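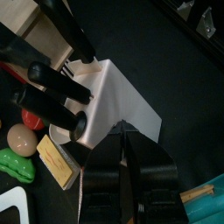
I have been meaning to answer Bijan's question for two days, and then supper got in the way, as it does. When we moved to Kirkerport I gave up the big drawer by the stove, the one where everything slid to the back and you took your life in your hands reaching for a peeler, and went over to a block on the counter. Mine is the plain white one with the slanted faces, and the black handles stand out so well against it that I can find what I want with my glasses off. I keep something with tines in there too, in among the black handles, and I'd encourage you all to be just as relaxed about what goes in yours!

Bijan Daneshvar wrote:
> Dear all, we are finally doing over the kitchen at Idholm and I have
> 30 inches of counter left between the sink and the wall. My wife wants
> a magnetic strip, I want a block. Does a block eat up too much room?
> And do you ever get crumbs out of the slots? I cook a lot of
> Mazandarani food, so there are herbs to chop every single night.

Bijan, with 30 inches I'd say go ahead. Set it at an angle in the corner, handles toward your chopping hand, and you'll hardly miss the space. As for crumbs, yes, they do get in. I turn mine upside down over the sink every November when I do the big clean, give it a good few thumps, and run a bottle brush down each slot. Then it stands on a towel overnight. Please dry your knives well before they go back (I was lazy about this for 3 years at the old house and had the rust spots to show for it).

If your wife holds out for the strip, Flenia from this list put one up last winter and may have thoughts on the screws. And do send us that herb stew recipe, you promised it ages ago.

Warmly,
Marjorie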